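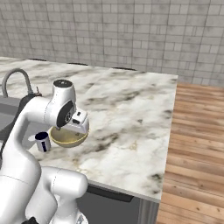

White arm over a marble countertop (computer rendering)

Re: [fleltulum-flag] Practice field, flags, and the July trip

Replying to the whole list, as the last three replies went to one person each and we now have three different plans.

On May 26, 2018, the Fleltulum team secretary wrote:
> Norninix has offered us their second field for the July
> scrimmage. It is a full-size field with lines already
> painted. They want 2 teams from us, one adult and one
> youth, and an answer before the end of the week.
>
> They also ask whether we play with contact on the line.
> I said I would check.
>
> Flag belts: we own a lot of belts and not many flags.
> Please look in your car.

First, the contact question. We do not play with contact on the line. We play with apologies on the line. I know Norninix used to allow a hand to the chest off the snap, and I know several of our people think they would be very good at it. Those people can join a tackle team and find out. Our rules sheet says screen blocking only, hands behind the back, and I would like us to travel with the same rules we practice.

Second, the adult team. We need a quarterback who is available for the entire day and not "until lunch, probably." Last year at Vollulholm we ran the second half with a center taking snaps from a safety, and while our one completed pass was lovely, it went to them.

Third, money. The club account has $2,057 in it. The van quote from Söderlund is $3,000 for the weekend, which you will notice is a larger number. Their smaller van seats fewer people, costs less, and smells like the inside of a shoulder pad, but it would get the youth team there. Adults can drive themselves, as adults are said to do. If you have room for passengers, reply with how many seats you have. Please don't count the seat with the dog crate on it.

Fourth, flags. I looked in my car. I found 6 flags, all of them orange, along with a mouthguard I am not going to ask about. We can't mix colors on one belt under the Norninix rules, so if you have orange bring orange, and if you have blue bring it anyway and we will sort it out on the sideline. New ones can be ordered but the pop-off kind take a while to ship, and the Velcro kind are what caused the argument at Vollulholm, so please let's not.

Practice stays on the lower field until the school finishes reseeding the upper one. The goalposts down there are for soccer. We have been told again not to kick field goals over them.

I'd like to tell Norninix yes for both teams. If you object, say so on the list and say which part. If you only object to the start time, I do too, and it's still eight in the morning.

Jerseys next message. Somebody has the number 12 and it isn't the person wearing number 12.

-- 
fleltulum-flag mailing list
To unsubscribe, send a blank message with "unsubscribe" in the subject line. Sending it to the whole list does not work, though it is always nice to hear from you.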